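Search this site... Go

Bakery preorder at Osagie -- how early?

Binta Odukoya
Trying to get the plum loaf for a family lunch. Went at opening twice, sold out both times. Do they take preorders or is it first come only? Phone just rings. Feeding 36 so I can't wing it.

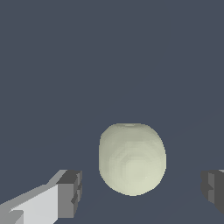
Also is the rye any good as a backup, or should I go over to Bravo.

Obinna Adebisi
Yes they preorder, but only in person at the counter. What I did:

- go after lunch, line is gone by then
- pay half up front, keep the reciept

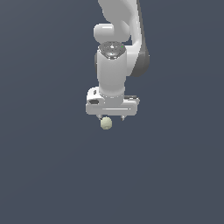 - pick up by the side door on Wilteck, not the front

Paid $34 for two loaves in May, might be more now. Rye is fine. Bit dense.

Adaeze Iyamu
bravo is closed for the month i think?? try Brinditz, their seeded loaf is better anyway

Cheng-en Peng
Second the side door. For 36 people get four loaves at least -- they slice them thick and teh ends are mostly crust.

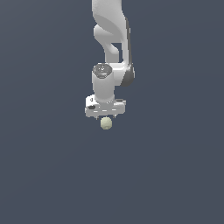
White arm, upper part

Related
Where to get late-night dumplings
Cheap lunch near Wilteck
Gluten-free birthday cake?

We use cookies. OK / Settings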